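Thread on the Grenovley accommodation bylaw, which goes to second reading in January. I have read the draft and the staff report. Notes follow in order of clause.

Clause 4 is the operative one. It bars a landlord, hotel or licensed venue inside city limits from refusing service on the basis of sexual orientation, gender identity or gender expression. Provincial law already covers most of this. The bylaw adds a local complaint route.

The local route matters for timing. A tenant who is refused a unit now files with the province and waits. Under the draft, the city licensing office must acknowledge a complaint within 9 days and issue a finding within 31.

Penalties attach to the business licence and not to the person. A first finding is a written order. A second can suspend the licence. There is no fine schedule in the draft, and the staff report does not say why.

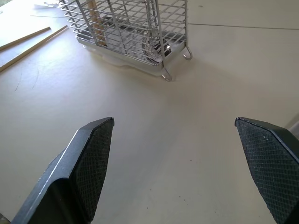

Gripper fingers open over a cream-coloured tabletop.

Clause 7 is the exemption for religious organizations. It covers worship space and clergy housing. It does not cover halls rented to the general public. The earlier version did not make that distinction — most of the letters opposed to the bylaw still quote the earlier version.

Shared accommodation is also exempt where the owner lives in the unit and shares a kitchen or bathroom. A basement suite with its own entrance and kitchen is covered.

Councillor Hortensia Barrientos has an amendment to add retaliation as a separate ground. As drafted, a landlord who declines to renew a lease after a complaint is caught only if the original complaint is upheld. Her wording removes that dependency. I think it is the better text.

Kulby passed a similar bylaw with no complaint office attached. Riremum has the office but no deadlines. Grenovley would be the first of the three with both.

The link to the consolidated draft on the city site returns a 404. The clerk's office will email a copy on request. Written submissions close at 4 p.m. the day before the reading.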